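Thread: Does splitting long tasks at the drawer help or hurt?

Sarmite_L wrote:
We have 1254 teleop episodes of a tidy-up task: open the drawer, put the bowl in, put the sponge in, close it. I trained one policy on whole episodes and one on episodes cut into segments, each with its own text label. Same network, same number of steps. The segmented one does better on the bowl and worse on closing. Has anyone else seen this?

tuncay_g wrote:
Yes, on our Kendon set. Check where you cut. If the cut falls while the gripper is still on the knob, the next segment starts from a pose the policy hardly ever sees at test time.

Sarmite_L wrote:
We cut when the drawer stops moving. This is the camera view near the boundary between "open" and "bowl":

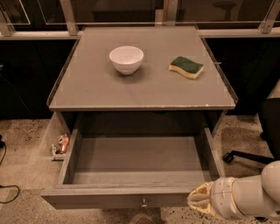 Re: where to cut

tuncay_g wrote:
OK, so the drawer is all the way out and the gripper is still down by the front panel. I'd move the cut later, to when the arm is above the tabletop. Your bowl segment now begins with a retreat move that really belongs to "open".

Raed_M wrote:
I disagree. Put the retreat in both. We overlap segments by 500 ms on each side and it fixed most of our handoff failures. Moving the cut just moves the problem.

tuncay_g wrote:
Overlap gives you the same frames under two labels. That was bad for us – the arm would hover between the two.

Raed_M wrote:
Only if the label switches on a timer. We switch on a small done classifier, trained on 4000 hand-marked frames. No hovering.

ivars.bite wrote:
Neither of these explains why closing got worse. Sarmīte, does your policy get any history? With a single frame, a drawer that is wide open looks the same whether the arm just opened it or is about to shut it. Whole episodes at least have the bowl and sponge positions to go on. How are your "close" segments labeled?

Sarmite_L wrote:
No history, one frame. And I just looked: "close" includes letting go of the sponge, so the cut there is early. I'll redo the labels, then run 3 seeds each with late cuts and with overlap.

ivars.bite wrote:
Please keep the old cuts as a baseline with the same seeds.

Sarmite_L wrote:
Will do. Results in this thread when they finish, probably in September.

Contact the moderators | © Broswood Robot Learning Forum | Back to top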